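**Delayed marriage among graduates in Grundale: a small interview study**

Final report, Sociology of the Family

## Background

This report looks at why people who finish college in Grundale tend to marry later than their parents did, and how they and their families talk about it. Our group picked the topic because three of us grew up in the town and had heard the same conversations at home. The course reading treats later marriage mostly as a result of longer schooling and high housing costs. We wanted to find out whether people in one town would give the same reasons when asked in an open way.

Grundale is a mid-sized town with one large employer, Ultel, and a college branch campus in the Tenlow district. Most graduates we spoke to either worked at Ultel or drove out of town for work.

## Method

We interviewed 20 people between the ages of 24 and 33. All of them had a four-year degree. None was married at the time of the interview, but nine were in a relationship they called serious. We found the first few through a notice at the Tenlow campus library and the rest by asking each person to suggest someone else. This means the sample leans toward people who know each other, and we come back to that under Limits.

Each interview took between thirty minutes and an hour. We used the same seven questions every time and let people go off topic if they wanted to. The questions covered living situation, money, family expectations, religion, how people meet partners, what they thought marriage was for, and what would have to change before they would consider it. Two group members did each interview – one asking, one writing notes. We did not record audio. Two people had said at the start that they would not take part if we did, and we wanted to treat everybody the same way.

We also interviewed seven parents, separately from their children. These talks were shorter and mostly about how the parents had met and how long they had known each other before the wedding.

## Findings

### Money and housing

Money came up in every interview, usually within the first few minutes. The most common statement was that a wedding should wait until the couple could live on their own. Rents in the Grimshaw Street area, where many younger workers look first, were named again and again as the problem. One man had been quoted $1,000 a month for a one-bedroom apartment and had moved back in with his parents the same week.

The cost of the wedding itself mattered less than we expected. Several people said they would be happy with a small ceremony. Their parents often had other plans. A woman who worked in billing told us her mother had been keeping a guest list since she was in high school and had never shown it to her.

Student loans were mentioned too, but in a different tone. People were embarrassed about them. Some said they did not want to "bring debt into" a marriage, and two had ended relationships partly over this.
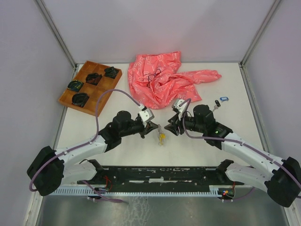 The second thing that came up in most interviews was where to meet someone. Graduates who had gone to the Tenlow campus said they had not made much use of college in this respect. Many lived at home, drove in for class and left again. After graduation their circle got smaller, and at work most of the people around them were older and already married. Dating apps were used by nearly everyone at some point. The usual complaint was that in a town this size you run out of new people quickly, or you come across a cousin's ex.

### Family pressure

Pressure was felt more by women than by men. Women said the questions started at graduation parties and got more direct each year. Men said they were asked as well, but that "I'm saving for a house" was accepted as an answer and the subject was dropped. The women who had tried the same answer said it did not work for them.

Religion made a difference in how the pressure was put. In the more religious families, relatives offered introductions. People had mixed feelings about these. Some found them awkward. Others said they would accept an introduction as long as they could turn it down afterward without a fuss.

The parents gave a milder picture. Most said they only wanted their children to be settled, and several did not think they had put any pressure on them. In two families the parent and the child described the same dinner conversation in very different ways.

### What marriage is for

Parents talked about marriage as the start of adult life. Their children talked about it as something that comes after the other parts are in place: job, apartment, savings. This matches the "capstone" idea from the week five reading.

## Limits

The sample is small and most of it came through word of mouth. People who already felt strongly about the topic were probably more willing to talk. We had no one who married right after college, and a follow-up should include them. Handwritten notes also lose detail, especially in the longer interviews.

## Division of work

All four members conducted interviews. Two coded the notes and compared results, and the other two wrote the first draft. The question list and the coding sheet are in the appendix. Interview notes will be destroyed after grading, as stated on the consent form.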